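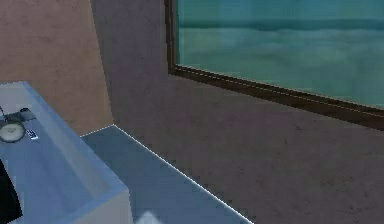
2. Setting up the simulated cell

Load the Radeck room, the one with the window and the blue-grey counter. Keep the counter clear until the arm is homed.

Set the gripper tip 300 mm above the counter, then jog down in steps of 7 mm. Stop if the tip leaves the camera view - do not guess its height.

Save the pose as HOME and write it in your log. Arnel Lagman checks logs before the Pikus exercise. Section 3 covers gripper faults.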